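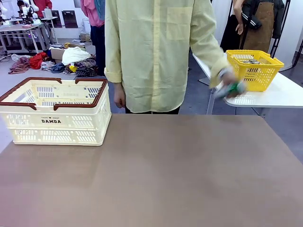
Department of Textile Care and Conservation, Clernholm College
Course handout 7: Looking after woven cotton shirts
Read before the practical

Cotton shirting is a plain or twill weave made from fine yarns, usually with a higher thread count than sheeting of the same weight. Most of the trouble that reaches a workroom comes from how the cloth was washed, dried and pressed. Wear at the collar and cuffs comes second. This handout covers fibre, creasing, washing, pressing and small repairs. Dyes are left to handout 8.

Fibre and yarn

Cotton is almost pure cellulose. Each fibre is a flattened, twisted tube, and the twist helps the fibres grip each other when they are spun. The fibre takes up water readily and is stronger wet than dry, so it stands up to washing better than viscose does. Longer fibres make a smoother yarn with fewer loose ends. Shirts made from short-staple cotton go fuzzy first at the inside of the collar, where the neck rubs.

Why cotton creases

The long cellulose chains in the fibre are held side by side by weak bonds. When the cloth is bent, some of these bonds break and form again in the bent position. Water and heat both make this easier. A pale plain shirt shows creasing across the front after an hour of sitting, and a check or stripe hides the same amount of creasing quite well. Easy-care finishes work by adding stronger cross-links between the chains. They also make the cloth less able to stretch under load, so a finished shirt may tear sooner at the elbow.

Parts of the shirt

You should be able to name these without looking them up: yoke, collar stand, collar leaf, front placket, patch pocket, sleeve placket, cuff, tail. The placket is the folded strip that carries the buttons or buttonholes. A patch pocket is stitched on top of the front, and its upper corners take the most strain. Look there for small holes before washing. Sleeves that are often worn rolled wear along the fold, and the line may still show after pressing.

Washing

Sort by colour, then by weight. Undo all buttons, including those at the cuff, and unroll the sleeves. Wash at 40 unless the label gives a lower figure. In the college laundry this is programme 41 on the Pakell machines, with a spin of 400 for anything with weak seams. Do not overfill the drum.

Yellow marks at the underarm are a mixture of sweat and deodorant salts. Soak in cool water with a little detergent before the main wash. Chlorine bleach can make them worse and will weaken the fibre. Rust spots need a separate treatment and should be shown to the tutor.

Drying

Shake the shirt out and hang it by the tail or on a broad hanger. Smooth the placket and collar by hand while damp. Tumble drying is allowed on low heat, but take the shirt out slightly damp.

Pressing

Work in this order: collar, yoke, cuffs, sleeves, fronts, back. Press the collar from the points towards the middle, wrong side first. On the front, go round the buttons with the tip of the iron and never over them. Press the pocket from the bottom upwards. If the cloth has dried out, mist it and wait a minute before you start.

Small repairs

Buttons are sewn with doubled thread and a short shank. Pocket corners are reinforced from behind with a scrap of matching cotton or narrow tape. A frayed collar leaf can be unpicked from the stand, turned and sewn back, provided the underside is sound. Use the Enache sample cards to match thread. Daylight is better than the ceiling lights for this, especially with yellows and creams.

For the practical

Bring one cotton shirt that has been worn and not yet washed. Write down the fibre content from the label, any marks or damage, and the position of each. Keep the sheet, as it is used again in July.

Reading: Ganine workroom manual, chapters on cellulose fibres and on shirt finishing. Copies are on the short loan shelf.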